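Keeping a Garden Crew Busy in a Dry Year

6 min read

Brenda Sepúlveda has a maintenance visit at seven and another at nine-thirty, so she does most of her talking at the end of the day. She runs Favcombe, a garden maintenance company that looks after private yards, a handful of small apartment grounds and one dental office with a very long hedge. She started it with a pickup and a mower. Today the company has two crews and 70 regular customers, and she still cuts grass herself when somebody is out sick.

We talked for most of an evening about what people pay for, what they should stop paying for, and why she changed the way she writes her contracts.

"When people call, they say they want somebody to mow," she said. "So I go look, and the mowing is the least of it. The beds are full of bindweed, there's a downspout emptying onto the lawn, and the shrubs have been sheared into balls so many times that they're dead in the middle. I can mow it. It'll still look bad."

She will not quote a price over the phone. She walks the property with the customer, usually early in the evening when both people in a household are home, and she asks where they sit, where the dog goes and which window they look out of the most. The window question often decides where the money is spent.

"One couple wanted the whole front redone. They're never in the front. They stand at the sink and look at the side yard, and the side yard was gravel and trash cans. We put in a serviceberry and some sedge and moved the cans. They called me in the spring about the birds. The front is still the same front."
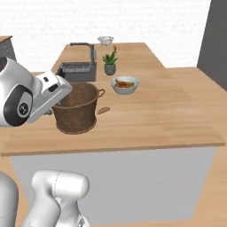
What a visit includes

A standard Favcombe visit covers mowing, edging, weeding the beds, checking the irrigation and blowing off the hard surfaces. Pruning is billed separately. Sepúlveda used to include it and regretted it.

"If pruning is included, the customer wants to see pruning every time. There are months when you shouldn't touch a plant. You take a lilac back in the fall and you've cut off next year's flowers, and then they ask you why it didn't bloom. Now it's its own line. We put it on the calendar for the right time, and I tell them the date up front."

Her crews carry a sheet for each property. It has the gate code, the mower height, the plants that are not to be touched, and anything the customer has complained about in the past. She showed me one that ran to both sides of the page. Near the bottom, underlined, it said not to weed the milkweed.

"That was us," she said. "We pulled it. She'd been trying to get it going for years. I bought her new plants and I drove over with them myself."

Mower height is the subject she gets the most arguments about. She sets it high, and higher still from June on. Some customers see the result and assume the crew was in a hurry.

"They think short means they got their money's worth. I tell them to go look at the neighbor's in August. Tall grass shades its own soil. You water less and you get less crabgrass. I've had this talk so many times that I typed it up and now I hand it to them with the first bill."

The contract

For years the company worked by the month, with no paper beyond an invoice. In a wet year that was fine. Then came a summer with hardly any rain, the lawns went dormant, and customers began to cancel visits one at a time, usually by text, usually that morning.

"I don't blame them. There was nothing to cut. But I had people on payroll standing in my driveway with the trailer hooked up."

She now sells the year as a whole, divided into twelve equal payments. The agreement lists 29 visits. If the grass does not need cutting, the crew comes anyway and spends the time on something else: mulch, staking, cleaning out a bed, repairing drip line. Customers can choose from a short list or leave it to the crew leader. Either side can end it with a month's notice.

Some customers left when she brought it in. She thinks they were mostly people who would have left over something else before long. The ones who stayed got more done to their yards in the dry months than they had in years of regular mowing. 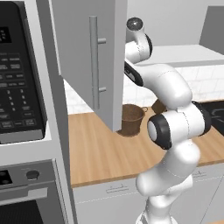 "The first summer we did it, I was nervous every time the truck pulled up at a brown lawn," she said. "I thought I'd hear about it. But if they come home and there's fresh mulch and the roses are tied up, they're happy. They can see it. With mowing, they only see it when you don't do it."

The payments also changed winter for her. She used to lay people off after leaf cleanup and hope they came back. Some did and some had found warehouse work. Keeping the same people means that the person who shows up in March already knows where the shutoff valve is and which sprinkler head sticks.

Tools

Favcombe switched its blowers and string trimmers to battery power one truck at a time. The crews run a mix of brands, mostly Grovska trimmers and Wako blowers, and Sepúlveda has no strong loyalty to either. She wishes they took the same battery.

"The guys didn't want them. They said there was no power, and for wet leaves they were right. We kept two gas backpacks for November. The rest of the year I wouldn't go back. We can start earlier on streets with noise rules, and you can hear a customer if she comes out on the porch to tell you something."

Charging took planning. Each truck carries spares in a ventilated box, and the last person back plugs everything in. When that step gets missed, the morning starts late, and she has missed it herself.

She is stricter about blades. Mower blades come off for sharpening every week in the growing season, and hand pruners get wiped down with alcohol between properties. She started wiping pruners after what she believes was a fire blight problem carried from one customer's pear to another's, although she says she could never prove it.

"I paid to take that tree out. I didn't argue about it. Alcohol is cheap."

What she talks people out of

A fair share of her consultations end with her recommending less work. She does not like landscape fabric under mulch, because weeds root in the mulch on top and then have to be torn out of the cloth. She tries to steer people away from a row of fast evergreens planted too tightly for privacy. She will not top a tree and will tell a customer to call an arborist.

She also talks people out of big lawns, which is an odd position for someone who is paid to cut them.

"I'd rather take care of a small lawn that somebody uses. Keep the part the kids play on. The strip along the fence that's all shade, what's that for? You've been seeding it every fall and it dies every summer. Put ferns in. Put in anything that likes shade."

For slopes she likes creeping juniper or native grasses, planted in fall and watered by hand through the first year. For the narrow strip between sidewalk and street she checks the city rules first, then looks for something low that can take salt and dogs.

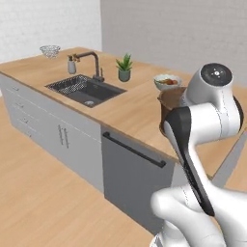 She is careful about promising how soon any of it will fill in. A new bed looks thin for two years, and she says so before the first hole is dug. Customers who want it full right away can buy bigger plants, but the bigger ones often sit and sulk while the smaller ones catch up. If a customer still wants the big ones, she orders them.

"It's their yard. I say my piece one time. After that I plant what they bought and I plant it right."

Finding people

Hiring is the hardest part of her job. She pays for a working trial day and has stopped reading much into résumés. She looks for whether a person closes the gate, whether they ask before pulling something they don't recognize, and how they back up a trailer. The trailer can be taught. She has had less luck with gates.

One of her crew leaders came from Rondberg, a wholesale nursery where he had loaded trucks for several seasons. He knew plants by their tags and pots and had rarely seen one full grown.

"He'd look at a mature viburnum and go, that's what that is? He's better than me on names now. He corrects me in front of customers. I told him that's fine, just be right."

New hires spend their first weeks on beds, on their knees, learning to tell seedlings from weeds. She doesn't put them on a mower until she has seen them edge a curved bed without scalping it. She knows other companies do it the other way around, since a mower covers ground quickly and weeding is slow. She would prefer to lose the time.

I asked whether she planned to add a third crew. She said people ask her that a lot, and that she has gone as far as pricing a truck.

"With two, I can get to every property myself in a month. I look at it, I leave a note for the crew, I talk to whoever's home. With three I'd be in the office. I'm bad in the office. Ask anybody who's waited on an invoice from me."

Then she went out to check that the batteries were on the chargers.

Related

When to Divide Daylilies
Drip Line Repairs You Can Do With Scissors
Reading a Yard Maintenance Contract Before You Sign
Shade Plants for the North Side of a Fence
How High Should You Mow?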